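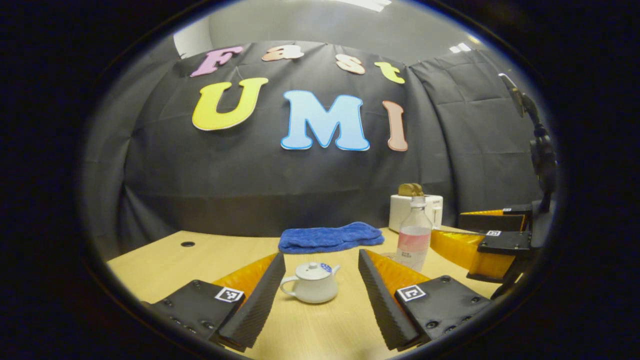
Reglas de mesa para demostraciones con pinza manual

Llevo varios meses revisando demostraciones grabadas con pinza de mano y casi todos los descartes se explican por cosas que se podían haber fijado por escrito antes de empezar. Reúno las reglas que aplico ahora. Son de uso interno, no sustituyen a ninguna norma de seguridad de máquinas ni a la evaluación de riesgos de la célula, y suponen una pinza de dos dedos con un marcador fiducial cuadrado junto a cada dedo y cámara de gran angular solidaria con la herramienta.

El conjunto de referencia es Folline, nombre que damos a la colección de tareas de cocina y desayuno: tetera, tostadora, botella, paño. La última revisión completa abarcó 420 episodios, de los que quedaron 376. Los 44 restantes se retiraron por incumplir alguna de las reglas siguientes, en su mayoría la primera y la cuarta.

1. Los dos marcadores, visibles en todo el episodio

La apertura de la pinza se calcula a partir de la distancia entre los marcadores de ambos dedos. Si uno deja de leerse, la apertura se interpola, y una interpolación durante el cierre sobre el objeto no sirve como dato de entrenamiento. El límite que usamos es de 14 fotogramas consecutivos sin detección. Por encima, el episodio se descarta entero. No se recorta: un episodio recortado en la fase de contacto introduce un salto que después cuesta localizar.

Consecuencias prácticas:

- La manga del operador no pasa por delante de las placas. Puño ajustado o manga recogida.
- Los marcadores se limpian con paño seco al principio de cada sesión. El alcohol levanta la tinta de los que imprimimos en papel adhesivo.
- Un marcador con una esquina despegada se sustituye. Pegarlo de nuevo cambia su posición y obliga a recalibrar igualmente.
- Ninguna superficie de la mesa lleva patrones cuadrados en blanco y negro que no sean marcadores.

2. Posición inicial abierta

Todo episodio empieza con los dedos separados y el objeto sin tocar. En la tetera de porcelana (la llamo así por costumbre, no he comprobado el material) eso significa una almohadilla a cada lado y hueco libre entre ambas. La posición de partida no tiene que ser simétrica. Al contrario, una tetera algo más próxima al dedo izquierdo que al derecho es una condición inicial válida y conviene que aparezca. Lo que no se admite es empezar con contacto, porque entonces falta la aproximación y la política aprende a partir de un estado al que no sabe llegar.

Antes de iniciar la grabación se mantiene la pinza quieta durante 2 segundos. El sistema de localización necesita ese intervalo para estabilizarse, y quien etiqueta después lo agradece.

3. Orientación del objeto declarada en la ficha

Los objetos con asa y pico no son simétricos y la ficha debe decirlo. Usamos la convención de la vista de la herramienta: «asa a la izquierda, pico a la derecha» es lo que ve la cámara, no lo que ve el operador ni un observador situado al otro lado de la mesa. Durante un tiempo convivieron las dos convenciones en Folline y hubo que reetiquetar a mano.

La tapa suelta se trata como segundo objeto. Si se mueve durante el episodio sin que la tarea lo pida, el episodio se marca como fallo, aunque la tetera acabe en su sitio.

4. Fondo y objetos secundarios

La tela negra detrás de la mesa tiene una ventaja y un inconveniente. La ventaja es que elimina el tránsito de personas al fondo. El inconveniente es que ofrece poca textura para la localización visual, sobre todo cuando la cámara se acerca al borde trasero y la mayor parte de la vista es tela. Los pliegues ayudan algo, pero cambian cada vez que alguien la toca.

Por eso conviene tener elementos fijos y contrastados en el fondo. Las letras de espuma de colores cumplen bien: bordes claros, tonos distintos entre sí, formas que no se repiten demasiado. La regla es que no se muevan dentro de una misma sesión. Si una se cae, se detiene la captura, se recoloca y se abre sesión nueva con mapa nuevo.

Los objetos secundarios (el paño azul doblado, la botella de agua, la tostadora con su rebanada) se dividen en dos clases:

a) Distractores. Están en la mesa y no intervienen. Se desplazan entre episodios según la lista de aleatorización y nunca durante el episodio.

b) Objetos de tarea en espera. Intervendrán en otra tarea de la misma sesión. Se colocan en su posición nominal y se anotan igual que los activos.

Una botella transparente es un distractor difícil por los reflejos, motivo por el que la dejo. En cambio, retiro cualquier cosa con texto personal legible. Noemi Caputo, que lleva la revisión de privacidad en Clullitz, me devolvió un lote entero por una hoja de turnos olvidada junto a la tostadora, y tenía razón.

La tostadora permanece desenchufada en todas las tareas en las que solo se extrae o se inserta pan. Las tareas con calor tienen procedimiento propio y quedan fuera de esta lista.

5. Mesa

Superficie mate, sin mantel. El veteado claro de una mesa de aspecto madera da textura suficiente sin confundirse con los objetos. Los pasacables se tapan o se excluyen de la zona de colocación con un margen de una mano. Ya hemos perdido una cucharilla por un agujero de esos en mitad de un episodio, y la trayectoria posterior quedó muy bien grabada y completamente inútil.

6. Segunda pinza

En tareas con dos pinzas, la que espera también tiene reglas:

- Se mantiene fuera del volumen de trabajo de la primera, en la posición de reposo definida en la ficha.
- Sus marcadores llevan identificadores distintos. Parece obvio, pero el juego de repuesto que pedimos a Pearce vino con los identificadores duplicados y el programa asignaba las aperturas al azar entre una y otra.
- Si está montada sobre un brazo articulado, el brazo se considera energizado mientras no se haya verificado lo contrario. Nadie mete las manos en su alcance para recolocar un objeto sin parada previa y confirmación en voz alta.

El último punto es el único de esta lista cuyo incumplimiento detiene la jornada. Los demás cuestan datos.

7. Iluminación

Luz de techo constante, sin regulador. La lámpara puede entrar en la parte alta de la vista, que con gran angular es casi inevitable, pero la exposición se bloquea antes del primer episodio. Con exposición automática, cada inclinación hacia arriba oscurece los marcadores durante un instante y volvemos a la regla 1. En noviembre, con la ventana lateral sin cubrir, las sesiones de después de las cuatro de la tarde salían con otro balance de color. Desde entonces se baja la persiana.

8. Registro

Cada sesión lleva una ficha con: operador, versión de los dedos y de las almohadillas, fecha de la última calibración, lista de objetos con orientación, lista de distractores e incidencias. Las fichas se guardan con los datos y no en una carpeta aparte. En Fasora las tenían en un documento compartido y, cuando se renumeraron los lotes, la correspondencia se perdió.

El desgaste de las almohadillas estriadas se anota aunque no afecte al agarre. Una estría gastada cambia la fuerza necesaria sobre una superficie esmaltada o brillante, y ese cambio no se ve en la apertura medida.

Pendiente

Dos puntos sin cerrar. El primero, si el límite de 14 fotogramas debe expresarse en tiempo, ya que el próximo módulo de cámara trabajará a otra frecuencia. Me inclino por que sí. El segundo, qué hacer con los episodios en los que el operador corrige un agarre malo sin soltar el objeto. Ahora se conservan con la etiqueta «recuperación» y se excluyen del entrenamiento base. Tengo una comparación a medias con y sin ellos; la publicaré cuando haya repetido la parte de la tetera con dedos nuevos.

Compartido 14 veces · 2 comentarios

Contacto | © Notas de célula. Todos los derechos reservados | Volver arriba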